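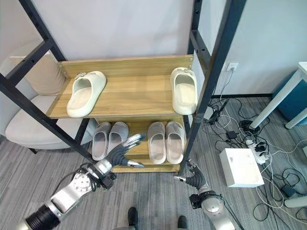

Ticket 359: Left hand slow to close during shoe rack demo
Opened by: Apostolos Stergiou
Site: Lalside open day, carpeted side room
Opened: Sat 13 July
Priority: Medium (visitors are loving it, so please don't pull the demo!)
Status: Closed, one follow-up

What I'm seeing

First visitors came through at opening and the shoe rack demo was a hit right away. Kids crowd up to the tape and shout out which slipper they want next. The trouble is the left hand. The arm gets to the slipper fine, then the fingers wait before they close. I get a yellow "grip pending" line in the Drindari log each time. Right hand doesn't do it.

Software is the April build, same as we ran at Dolan. No changes to the rack routine apart from the new start position.

Log

1. Restarted the Drindari service between groups. Delay still there on the next run, so that's ruled out.

2. Pulled the grip settings and compared left and right. Right hand closing speed is 280. Left hand was set to 60, left over from the soft toy demo we did at Dolan. I'm pretty sure this is our problem.

3. Went through the left wrist camera feed on the laptop. Thumb and fingertips show up fine over the wood, and there's a pale blurry shape close to the lens at the bottom. I'd like whoever looks at this remotely to check whether the grip detection is getting thrown by things that near the camera.
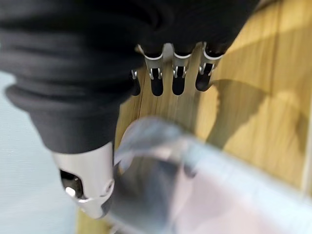
4. Brusorport support called back (thank you, that was quick). They don't think the blur matters, because grip detection on this hand goes by finger current. They did agree that 60 is far too low for footwear.

5. Set left closing speed to 280 to match the right. Saved, reloaded the profile, homed both arms.

6. Ran the full routine for a group of 30 from the local high school. No yellow lines in the log and no wait at the slipper. They clapped! One girl asked if it could do laces, and I had to say not yet, but what a great question.

7. Left it on the new setting through the afternoon and kept the log open on the second screen. Clean all the way to closing time.

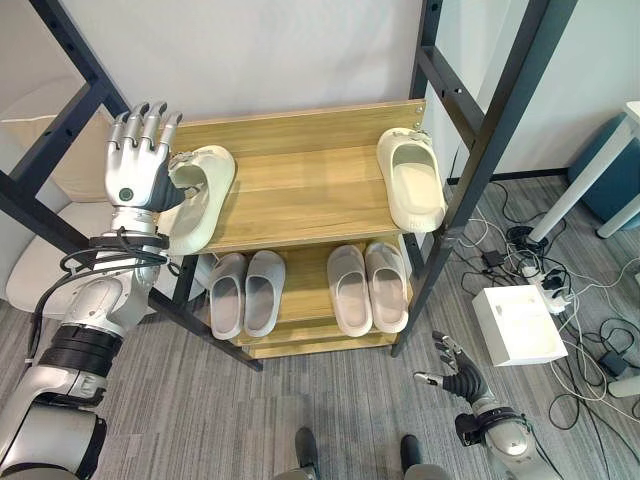
Left hand on the heel of a cream slide, upper shelf.

Cause

Old speed value carried over in the left hand profile. Hardware is fine.

Follow-up

Could we get a check at startup that flags when the left and right closing speeds don't match? I'd have caught this before the doors opened. Please also rename the Dolan profile so it doesn't load by default.

Reply from Brusorport support

Startup check added to the request list. Profile renamed on our side, and it will sync next time the robot is online. Glad the day went well. Closing the ticket.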